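Tutomside Home Help > Bedroom > Mattresses and bedding

Getting crumbs and grit out of the seams of a quilted mattress top

Posted by Prurden_3413, 2026-02-09
Viewed 2000 times

I have a white mattress with a quilted top, the kind with stitched puffy shapes all over it and a gray band around the side. It has no removable cover. I bought it in September and it has been fine apart from one thing, which is that everything small ends up in the stitching. Toast crumbs, lint, and lately a fine grit that I think is plaster dust from when we had the ceiling light moved.

I do not own a vacuum with an upholstery head. I have an upright that is too heavy to lift onto a bed, and the hose on it split last year. What I do have is a hand brush and a plastic dustpan with a rubber strip on the front lip. I tried brushing across the mattress toward the pan and most of the crumbs just hopped into the next row of seams. I also ended up with a faint gray smear near the foot end, which I assume came off the brush.

Is there a way to do this properly with a brush and pan, or should I stop and borrow a vacuum? And will the smear come out? The care label only says "spot clean" and has a crossed-out washtub on it.

Hannelore Hellwig
Member, bedding and laundry

A brush and pan will do it, but use ones that never touch the floor. A floor brush holds old dirt down at the base of the bristles and it comes off on white fabric. That is very likely your smear. Wash the pan in dish soap, including the underside and the groove where the rubber strip is set in, and let it dry completely before it goes near the bed.

Strip the bed down to the bare mattress and open the curtains so the light comes in from the side. The seams show up much better that way than under a ceiling light.

Start at the head end. Lay the pan flat with the scoop side up and press the rubber lip down into the quilting so that it sits lower than the puffed parts. If the lip rides on top of the puffs, the crumbs go under it.

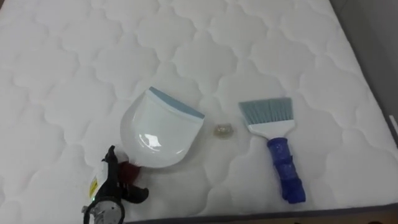 White dustpan with a light blue rubber edge, on a quilted mattress top.

Use short strokes, no longer than your hand. Long strokes are what make the crumbs jump. Work along one row of the pattern, then move the pan down and do the next. On scalloped stitching the grit collects where the curves meet, and you may need to go into those corners with a soft, dry toothbrush. Flick toward the pan and empty it often.

When the top is done, run the brush along the edge where the quilting meets the side band. A lot of what you pushed around earlier will be there. Then sweep the floor on that side of the bed.

Plaster dust is a different matter. Get as much of it off dry as you can. Do not wipe it with a damp cloth first, or it turns to paste in the stitching and dries hard. After brushing, press wide packing tape on the seams and lift it straight up. I did a guest bed this way and went through most of a roll.

For the smear, mix 4 drops of clear dish soap into a cup of cool water, whip it up, and use only the foam. Dab it on with a white cloth, dab again with a cloth wrung out in plain water, and press dry with a towel. Leave the bed unmade for 6 hours at least. Try it on a spot near the wall first.

kettler_jo

just borrow a vacuum. any hose with the small brush on the end gets it done in ten minutes. I had a Brastholm hand vac that was fine for this until the battery went. then put a zip cover on the mattress so you never have to do it again

Dale from Prurden Road

Agree with Hannelore about the tape, but don't use duct tape, it left glue on mine and the glue picked up more lint than I started with. A lint roller works too if you press hard, although the sheets run out fast on a queen size. I would skip baking soda. People always suggest it for mattresses and it is one more powder to get out of the seams.

Prurden_3413

Thanks all. Washed the pan and bought a new brush. The short strokes made a big difference and the top half is clean now. The tape pulled up more plaster dust than I expected. The smear is lighter but still there after one go with the foam, so I will let it dry overnight and try it again before I order a cover.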